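Sep 8, 2020

Mutual legal assistance tracker, Tatthorpe desk. Notes so I dont lose the thread.

Re-ran the Haberkorn export. 2,063 requests total after dedupe. Still 2 countries sending everything as scanned PDF, OCR mangles the treaty article numbers. Fixed the regex for "Art. 18 bis", broke the plain ones, fixed again.

Status codes: "executed in part" was being counted as closed. Wrong. Prosecutors treat it as open until the last bank record comes in. Changed in the lookup table, old charts need redoing – don't send the July ones to anyone.

Manouchehr Khosravi wants extradition kept in its own table. Agree. Different deadlines, different courts, and the provisional arrest clock runs seperately.

Hand-checked a batch of 500 against the paper register. Date received vs date stamped differ by up to 75 days on the asset freezing ones.

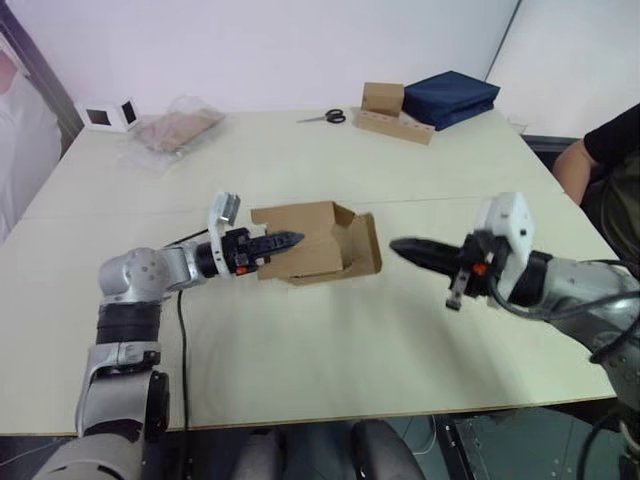

So which date do we use? Going with stamped for now, keep both columns. Ask Prerka how their ministry people log it.

Grorneo draft on dual criminality – read sec. 4 only, rest tomorow. Final tables due December.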